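Zilstead Yarn Notes
Oct 12, 2018

1/ I want to write a little about selling knitted things at small markets, because three people have asked me after Clolbridge and my answers were too short. This is only my own experience, from two years.

2/ In the first year I asked for a table in May and I got it the same week. This year the list at Clolbridge was full before the end of winter. So please write to the organisers early, even if you have not made anything yet.

3/ The fee is not the biggest cost. For me it was the yarn. I used 1,549 grams for the hats alone and I had bought 3,000, so now I have a cupboard full of one green which I don't like any more.

4/ About the price. My first prices were too low and I was ashamed to change them. At Clolbridge I finally did, and the scarves sold in the same way as before. The mittens did not sell at all, but they also did not sell when they were cheap.

5/ People touch everything. This is good, I think, they should touch wool before they pay for it. But I keep the very light colours at the back, and I put one old scarf in front which everybody may pull as they like.
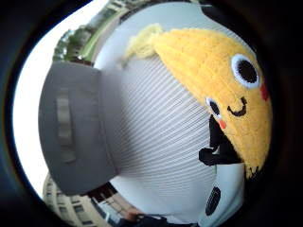 A yellow one with a smile and a little pale tuft on top.

6/ Several of you wrote that acrylic is "not real knitting". I don't agree. Parents ask me first if a thing can go in the machine, and only after this what it is made of. I use wool for adults and acrylic for small children, and I write it on the label.

7/ Labels: fibre, washing, size, price. Write the size in centimetres also. I wrote only "medium" on the hats and I had to explain it the whole morning, until my voice was gone.

8/ For the yarn I order from Rutimier now. The parcel is slow but the dye lots match, and with my former shop they did not match. For needles I have no opinion, I still use the ones of my aunt.

9/ The numbers, for those who like them. I took 718 pounds at Clolbridge. After yarn, table, petrol and one very bad sandwich, 487 stayed with me. I did not count my hours and I do not want to count them.

10/ Somebody asked if one can live from this. I cannot. It pays for the next yarn and for the car insurance, and in winter I like to have work for my hands in the evening.

11/ If it rains, bring a second plastic sheet, for under the boxes. The ground at Clolbridge is lower on the side of the car park and the water goes there. Ask for a place near the Buthelezi bakery van, it is drier and you get customers from the queue.

12/ Next is the winter market in Zilstead, in the hall, so no plastic sheets. I will bring scarves, the green hats and no mittens. If you want a scarf in a special colour, please write to me this month, later I will not manage it.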